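The Unmade Bed Is a Housing Question
By Mateja Trajkovski

Every June the Clovell Residents' Forum reviews its guidance for furnished family apartments, and every June the section on bedrooms attracts more letters than the sections on heating and parking combined. This year's draft proposes that bedding in occupied units be "uniform in appearance" at the time of the annual visit. The Forum should decline to adopt that sentence.

The case for uniformity deserves a fair hearing. Marin Vukadinović, who drafted the proposal, argues that a visiting officer can judge the condition of a mattress, a headboard or a window fitting more quickly when the bed is plainly made. With 532 apartments on the list, time matters. His paper also observes that residents feel more at ease when they know what is expected of them before the doorbell rings.

Both points concern inspection. Neither concerns the people who sleep in the room. A family bed gathers things over the years: the blanket a child refuses to give up, the bolster that came from a grandparent's house, the second pillow that matches the sheet while nothing else does. These items do not harm the mattress. They can be lifted in a moment if an officer needs to look beneath them. 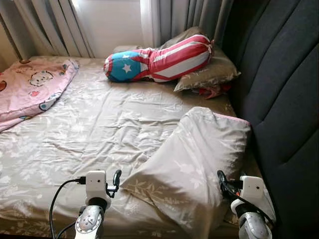
A family bed in daytime, with a child's cartoon blanket and a striped bolster.

The furniture in such a room is the landlord's proper concern. A padded headboard should be firmly fixed, curtains should hang safely, and a window should open and close. What lies on the sheet is a household matter, and creases in the sheet are no evidence of neglect. Bedding is handled every day and will look it.

There is also the matter of cost. The draft suggests that residents without matching sets might buy them through the Vunano catalog at a reduced price. A family that already owns clean, usable covers should not be steered toward new ones for the sake of a visit lasting a quarter of an hour.

The Daneck buildings offer a workable alternative. Their guidance asks only that beds be accessible and that personal items be moved on request. Kastriot Karagiannis, who oversees visits there, reports no difficulty in completing them on schedule. The Forum could adopt the same wording without further study.

Comments on the draft are accepted at the Clovell office until noon on Tuesday.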